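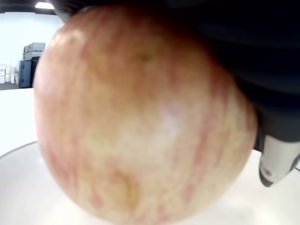
Produce Handling Group, Equipment Planning

Thread: hand budget, need opinions before the order goes in

kmenon
July 6, 2024
ok so short version. we have money for one proper hand plus spares, or two cheap grippers and no spares. I want the hand. Fruit is the whole job and apples are the easy end of it, pears and plums come next year. Quote from Clitari is 3,310 per finger set, palm separate. Cleteo is cheaper but they want 43 days lead time and I dont trust the wrist adapter drawing they sent. Opinions pls, form has to go up soon

orchard_rat
Two cheap ones. Every time. One breaks you keep working

kmenon
one breaks you keep working with one cheap one that marks the fruit

vsuvarna
Vimala here. Before anyone fights about brands, can we see what the spares line covers? The Clitari quote I have says "consumables" and nothing else. Is that fingertips? Springs? The glove? If its only tips then the number is no good to me.

kmenon
tips and glove. springs are under repair, I asked

vsuvarna
Then add a repair line. I'm not signing a hand with no repair line, we did that in January and ended up paying for it out of travel.
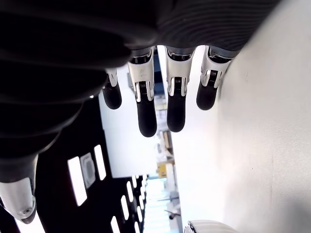
tomsbench
Agree w Vimala. Look at how many little parts there are per finger. Bracket, spring, tip, screws. I'd budget a full finger set per year and treat anything left over as a bonus. Also the covering over the palm, get a price on that separately, they bundle it and then you cant reorder just the one piece.

orchard_rat
this is my whole point. four fingers and a thumb to look after and you're picking up an apple. two jaws, soft pads, done

kmenon
plums tho

orchard_rat
plums are next year. buy for plums next year

tomsbench
next year there is no money, thats how it works here lol

pgl_39
Has anyone asked Teshome about a service contract? They do third party repair on Clitari stuff I think. Might be worse than the maker, might be better, no idea. At the last place I worked turnaround was 30 days and they did not loan you anything meanwhile. So price in downtime too.

kmenon
ok thats useful. 30 days with no loaner kills me, would need a fallback gripper anyway

orchard_rat
so... a cheap gripper

kmenon
fine. ONE cheap gripper. as the fallback

vsuvarna
That I can work with. Please redo the sheet like this:
hand, palm and fingers on seperate lines
one spare finger set
glove and tips
repair, own line
fallback gripper incl. adapter
software seat if Cletivlow still charges per arm

tomsbench
they do. per arm not per tool, so swapping the gripper in costs nothing extra

orchard_rat
still think its too much hand for the job. Noted for the record and I'll stop

vsuvarna
Noted. Krishnamoorthy, also ask Clitari if the quote holds past the end of the month, and get it in writing. Phone doesnt count.

kmenon
will do. emailing them now, sheet goes up tonight under planning, pls comment in the sheet and not in here

pgl_39
can you put the adapter drawing in there as well? want to check the bolt pattern before you commit to anything

kmenon
yep, both drawings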